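**Skisham guest rooms, report on the second payment, 16/03/2023**

You asked for a plain account of where the money went, so this one is plainer than the last. The grant was meant to bring 5 village guest rooms up to a standard where the Gondo booking service would list them. So far 3 are listed. The other two are held up on fire doors, and I don't believe the May date Schouten has given us for fitting them. They gave us a firm date last time too.

Bookings are my bigger worry. The plan you approved said a listing would bring walkers in during the cold months. It didn't. Most of our winter guests were people visiting family, who would have come anyway and who found us by phone. Gondo counts them as its own if they so much as look at the page, and takes its cut. I have asked for the figures behind that claim and been sent a leaflet.
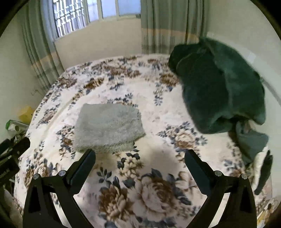
Linen is the one line where we spent less than planned. Pusen, the firm that advised us at the start, wanted every room done in plain white, with matching sets at 100 dollars a bed. We said no and let the hosts keep what they had. A cream bedspread with big brown roses and a thick grey towel folded on top won't win a design prize, but no guest has complained, and the money went to the boiler fund. Pusen still lists "unified look" as an open item — I would like your permission to close it.

The host training went ahead. Turnout was good and I can't tell you it changed anything. Two hosts said the part on allergies was useful. The part on social media could be dropped.

We are asking for the third payment to be held until the doors are in, and for the advertising share of it to be moved to repairs. The roof over the back stairs won't last another winter.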